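Sharehouse Kitchens and What Gets Thrown Out
Group report, Food and Household Studies
Judit Simon, Donal Dunne, Minoru Kudo
Tutor: Gizella Szénási
Submitted 17 August 2018

1. What we set out to do

Find out why students in shared houses chuck so much food. Original plan was to compare sharehouses with the residential college but the college never got back to us, so it's sharehouses only. All in Ilstead, all within walking distance of campus. 11 households said yes. We wanted more.

Main question: does sharing groceries mean less waste than everybody buying their own? We thought yes. Judit thought no and she was closer.

2. Method

Each house got a paper diary stuck on the fridge. Write down anything thrown out, who bought it, why it went. Two weeks. Kitchen scales lent by the department, so weights are in grams where people bothered to weigh. A lot wrote "half a bag" or "some rice" and we had to leave those out of the totals but kept them for the section on reasons.

Also a short interview at the end, usually with whoever was home. Donal did most of these. Minoru typed up the diaries – 182 entries in total, some of them hard to read.

Pilot was in January in Donal's own house. Not included in results. It did teach us to tie the pen to the diary.

3. What got thrown out

Bread first, by number of entries. Then salad leaves, cooked rice, milk, soft herbs. Meat hardly ever, people seem to remember they paid for it. Largest single entry was a pot of lentil soup just over 1000 g, made for a dinner that got cancelled and then forgotten behind the beer.

Bread was nearly always the same story. Two or three people each buy a loaf on the same day, freezer is full, last third of each goes mouldy. Houses with a group chat were no better at this, which suprised us.

Herbs: bought for one recipe, a bunch is too big, rest goes to slime in the crisper. One house on Sernora Street had moved to growing parsley on the windowsill and logged no herb waste at all.

4. Shared versus separate

Shared houses threw out fewer items but bigger amounts. Separate houses threw out lots of little things, most under 200 g. The totals came out too close for us to say one way is better, specially with so many unweighed entries.

What did seem to matter was whether someone was in charge of dinner. Houses with a cooking roster used up leftovers the next day because the next cook looked in the fridge first. No roster, no looking.

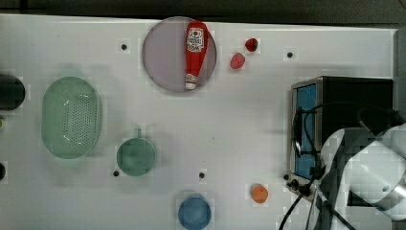

Condiments are a seperate problem. They barely show up in the diaries because they don't get thrown out, they just stay. Every separate-shopping house had doubles of sauce, mustard, mayo. In the interviews people said they didn't feel right using someone else's bottle but were fine with someone else's salt. Dénes Hajdu, who spoke to us for the Baláž Road house, said they clear the door shelves only when a person moves out. So the waste is real but comes in one go at the end of the lease, and a two week diary misses it.

5. Problems

Small sample. All volunteers, so probably tidier than average. Second week fell in the mid-sem break for some houses and entries dropped right off. People also told us they wasted less because the diary was there looking at them – good for them, bad for our data. Scales at one house had a flat battery for three days.

6. If we did it again

Longer diary, at least one move-out. Photos in place of handwriting. Ask about freezer space at the start. We'd also like to try the Greltmont Road houses, bigger kitchens out there and most have two fridges.

Appendix A has the diary sheet. Appendix B, interview questions, still to be added by Donal.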